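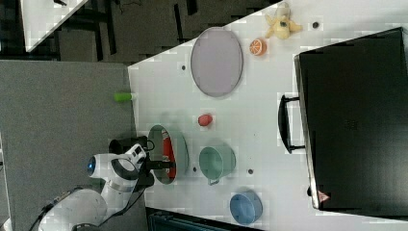

Ovale Schale, mintgrüner Topf, blaue Schüssel

Wivside sucht Briefe, die nie abgeschickt wurden

7. August 2024

Ihr Lieben, ich komme gerade vom Telefon und muss das schnell loswerden, bevor der Kaffee kalt ist: Die Literaturzeitschrift Wivside macht wieder eine Ausschreibung! Nach der langen Pause hatte ich das Heft ehrlich gesagt schon abgeschrieben (und mein Abo gleich mit). Jetzt gibt es eine neue Redaktion, eine neue Druckerei und ein Thema, bei dem mir sofort drei Leute eingefallen sind, denen ich noch etwas zu sagen hätte.

Gesucht werden fiktive Briefe. Liebesbriefe, Kündigungen, Beschwerden an die Hausverwaltung, ein Zettel an die verstorbene Großtante, alles erlaubt, solange der Brief in der Geschichte nie beim Empfänger ankommt. Warum er nicht ankommt, darf man erzählen oder auch weglassen. Shoshana Montoya, die das Heft jetzt leitet, hat mir gesagt, dass sie am liebsten Texte hätte, bei denen man beim Lesen ein bisschen rot wird. »Wie wenn man eine fremde Schublade aufmacht«, meinte sie. Damit kann ich arbeiten.

Die Regeln sind angenehm kurz. Höchstens 2 Normseiten pro Brief, unveröffentlicht, auf Deutsch, und pro Person darf nur ein Text ins Rennen. Gedichte in Briefform gehen auch, da war man früher strenger. Übersetzungen bitte nicht, dafür soll es später ein eigenes Heft geben. Einsendeschluss ist Ende Dezember, also genug Zeit, um den ersten Entwurf zu hassen und den zweiten zu mögen. 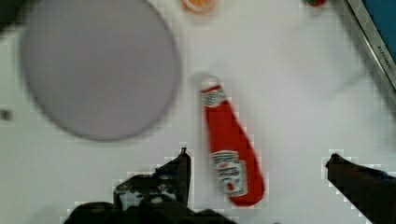

Leerer Teller auf weißer Tischplatte

Und jetzt zum Geld, danach fragt ihr ja doch immer als Erstes! Für jeden gedruckten Brief zahlt Wivside 85 Euro, dazu gibt es ein Belegexemplar. Reich wird davon niemand, aber bei der letzten Ausgabe gab es nur das Heft und einen feuchten Händedruck. Eine Teilnahmegebühr wird nicht verlangt, das habe ich extra zweimal nachgefragt. Die Rechte bleiben bei euch, nach dem Erscheinen könnt ihr den Text überall sonst unterbringen.

Gedruckt werden 200 Exemplare, fadengeheftet, bei Sarner. Die Umschlaggestaltung übernimmt Jhosep Cuadros, von dem ich letztes Jahr ein paar wunderbare Linolschnitte gesehen habe – ich hoffe sehr auf eine Briefmarke. Die Auswahl treffen Montoya und Tobias Esposito gemeinsam, und zwar anonym. Name und Adresse gehören deshalb ins Anschreiben und auf keinen Fall in die Kopfzeile. Das ist mir selbst schon passiert, und der Text flog raus, ohne dass ihn jemand gelesen hätte.
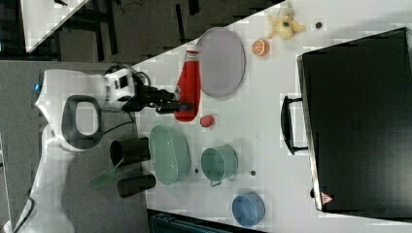 Wer noch keine Idee hat, kann vorab zur Schreibwerkstatt von Trinity Benavides kommen, die den Aufruf mit einem Abend im Café Solton begleitet. Sie arbeitet gern mit Dingen, die nicht zusammengehören, und lässt alle erst einmal eine Viertelstunde drauflosschreiben, ohne abzusetzen. Ich habe es daheim schon ausprobiert: eine umgekippte Ketchupflasche, eine Zitrusscheibe und ein gelbes Plüschtier, und daraus wurde der Entschuldigungsbrief eines Vaters, der das Abendessen vergeigt hat. Meiner bleibt in der Schublade, aber Spaß hat es gemacht. Anmelden muss man sich für den Abend nicht, nur Papier und Stift mitbringen.

Eure Texte schickt ihr als Datei über das Formular auf der Seite von Wivside, per Post geht es ausdrücklich auch. Handschriftliches wird angenommen, wenn man es lesen kann (ich bin damit raus). Antwort bekommen alle, auch bei einer Absage, allerdings erst im Frühjahr. Wenn jemand von euch genommen wird, meldet euch bitte bei mir, dann stoßen wir an!

Du willst keine Ausschreibung verpassen? Trag dich in den Newsletter ein. Abmeldung jederzeit möglich.

Kontakt | Impressum | Datenschutz | © 2024 | Nach oben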